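Willent Media Trust: Progress Report, Neighborhood News Access Project
07/09/2026
Prepared by the Skalitz Media Desk

We are very happy with where this project stands, and a little tired, so please forgive the length of the sections we are fondest of. Your grant asked us to do one main thing: make sure people in Skalitz can still get local news and public notices when the big social platforms go down, change their rules or simply stop showing local posts. When we applied, nearly every town notice reached readers through one platform page. If that page went quiet, so did we.

What is running now

The email edition goes out every weekday morning and has 3,000 subscribers. We had hoped to reach that number by the end of the grant, so getting there early was a wonderful surprise (there was cake). Most people signed up from paper slips left at the library, the pharmacy and the two grocery stores. The sign-up box on our website brought in far fewer than we planned for, and we have stopped spending time on it.

The text alert line is also live. It carries only road closings, water notices, election deadlines and council meeting changes. We argued a good deal about whether to add opinion pieces and decided to keep them off the line completely. Readers who want our columns get them in the email edition, clearly marked, with comments open for 10 days after each one appears. The comments have been lively! Some of them are furious with us, and we print those too.

Coverage of the platform rules debate

The series on the state's proposed platform bill ran in nine parts. It covered who decides when a post is taken down, what an appeal looks like, and what small publishers like us lose when a page is locked by mistake. We asked all of the candidates for the district seat the same questions and printed their answers in full, side by side. One campaign was unhappy with the order, so we reran the page in the reverse order the following week and heard no more about it.

Letters on the series came from both ends of town politics, which pleased us more than anything. Several readers wrote in to say they had changed their minds on the appeals section, in both directions.
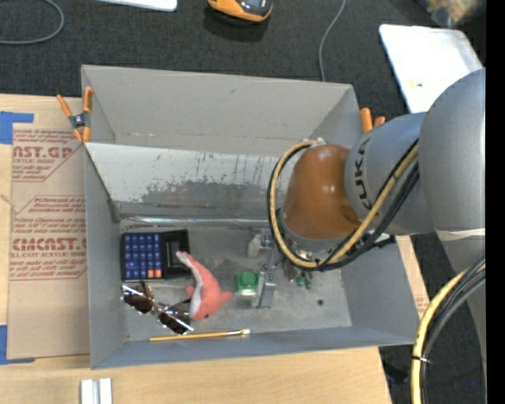

Website and archive

The move off our old host is done. Fokar, the hosting company we named in the application, finished the transfer of all articles and nearly all of the comment threads. The missing threads are from our first year, and the old backups for those months won't open. We have put a note on the pages affected and will keep trying.

The search page is much better than it was. You can now look up a council vote by street name, and people do, all the time, especially before a zoning hearing. We still need to fix the way it handles accents in names, and the older scanned pages don't come up at all yet.

Print

Csizmadia Print has taken over the monthly broadsheet. The price per copy is a bit higher than the figure in our budget, but the delivery is on time and the type is large enough that we no longer get letters about it. We covered the difference from the travel line, which we have barely touched.

What has not gone well

The evening radio call-in is behind. The station changed its schedule, and the slot we were promised went to sports. We have done 2 programs out of the planned run, both well received, and we are talking with the station about a Saturday-style format that could be recorded ahead of time. If that falls through, we would like to ask you to let us move the radio money to the text line.

We also underestimated how long it takes to answer readers. Each column brings in mail, and we promised in the application to reply to every signed letter. We are keeping that promise, though replies now take longer than we would like.

Spending

We are within budget overall. Hosting and text messages are under, print is over as described, and radio is mostly unspent. The full ledger is attached separately, along with the Fokar and Csizmadia Print invoices.

Next steps

Between now and December we will finish the scanned archive, run a second candidate question page before the runoff, and test the text line with a planned one-day stop of all our social posts. We are really looking forward to that test. Please send any questions on the radio line before we sign a new schedule with the station.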